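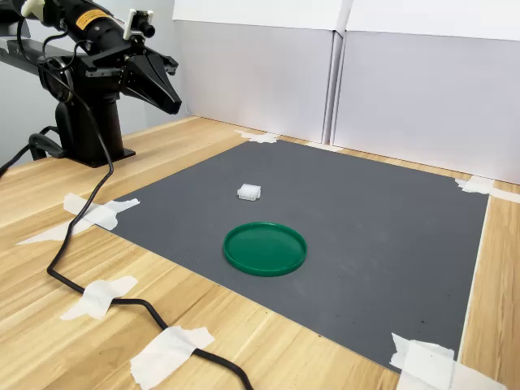 Teaching by hand: a month at the Felunis bench

I spent most of August teaching a robot arm to pick things up and put them down again, and I had a better time than I expected to! My friend Omid Bahrami talked me into it. He had a bench set up at Ruvport and needed a second pair of hands for the demonstrations (his own wrists were complaining by then), and I said sure, I'd come in a couple of mornings. I ended up staying for 400 runs.

If you've never done it, the job goes like this. You hold a small controller, you move your hand, and the arm moves along with you. You do the task, the computer saves it, you reset everything and you do it again. Later on the arm gets to try it alone, using what you showed it. Omid wants 2,000 runs for the whole Felunis set, so mine are a fair chunk but nowhere near the end.

The task

Our August task was a small white block and a round green lid. Pick up the block, set it down inside the rim of the lid, back off. My five-year-old niece could do it in one second flat. My first try by remote took me 22 seconds and I had my tongue between my teeth the whole time.

The lid is the easy half because it just lies there. The block is the one that gets you – come at it with the fingers a little crooked and it spins away, and now you're chasing it across the mat like a hockey puck.

Getting the hang of it

Day one I moved much too fast. Then I watched my runs back and slowed way down, and Omid said that was just as bad, because the arm would learn to dawdle like me. What he wants is one steady reach, a clean stop, close, lift. I still hum while I do it, which helps with the pace (sorry to everybody else at Ruvport).

I also had to break the habit of looking at the table. There's a little camera riding above the gripper, and Omid had me do one morning watching only that view. It felt like threading a needle through a keyhole, but my grasps got a lot straighter afterward.

Tape, tape, tape

The dark mat is taped down at the corners and so is the cable that runs across the table, and I have opinions about both. My second morning I snagged that cable with my sleeve and we had to throw out 10 runs. More tape went down that afternoon. Plain white masking tape, nothing fancy, and it peels off the wood without a fight.

The white panels along the back were there before me. I wanted to pin my reset notes on one and got a very firm no.

Resetting

Half the work is putting things back, and you don't put them back in the same spot. Block near the gripper, block far away, lid closer to the front, lid shoved off to one side. I kept drifting toward my favorite places without noticing, so Omid started calling out positions from his chair like a bingo host.

Next up

In the fall we move on to the Hunwood task, with two lids and a cup, and Omid has already asked if I'm free. I've told him yes, mornings only, and I'm bringing my own chair.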